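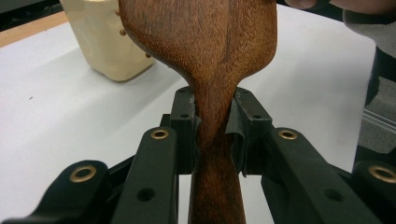
May 31, 2018
By Seon-mi Pyo

Automation at the Radora woodware workshop is the gradual move of handling, sorting and packing work from benches to gripping machines at Radora, a maker of carved kitchen and table goods in the town of Brelta. It began in October with a single packing bench and now covers 7 of them. Carved wood is a wonderful test for a gripper! Pieces can be broad and rounded at one end and very narrow in the middle, and no two have quite the same grain. The usual hold is at the waist, with a black jaw closing on each side of the narrowest part, leaving the wide upper section clear. Padding or tape on the inner faces of the jaws softens the contact with the finish.

Work at the benches

Before the change, a packer picked up each piece, turned it under the light, wiped it, wrapped it and boxed it. The workshop handled 2,429 pieces in its last month of fully manual packing and 2,596 in the first month with grippers. The gain is modest, and the workshop has never claimed otherwise. The bigger difference is in how the day is spent. Lifting and placing have shrunk, while checking has grown into a job of its own, with its own bench and better lamps.

Packers learned to set grip width and closing force over nine short training sessions. The settings are kept on cards, one for each shape, and the cards are full of penciled corrections – a fine record of what the staff know about wood. Replacing worn jaw tape is also a bench task, done by whoever notices it first.

Effects on staff

Packing staff kept their posts, and two moved to carving. Sore wrists, a common complaint at the old benches, come up less often at shift meetings. Some workers miss the conversation of the long shared table, which was split up to make room for the new layout. Pay grades were redrawn after the checking job was added, and the grade for trainees is still under discussion.

Software

Bench schedules run on Oltis, a planning program that the workshop first used for timber orders. Staff can pause a bench at any time and write the cause in a free text box. "Knot near the neck" is a frequent entry.

See also

So (hand-carving school in Brelta)
Oltis
Woodware finishing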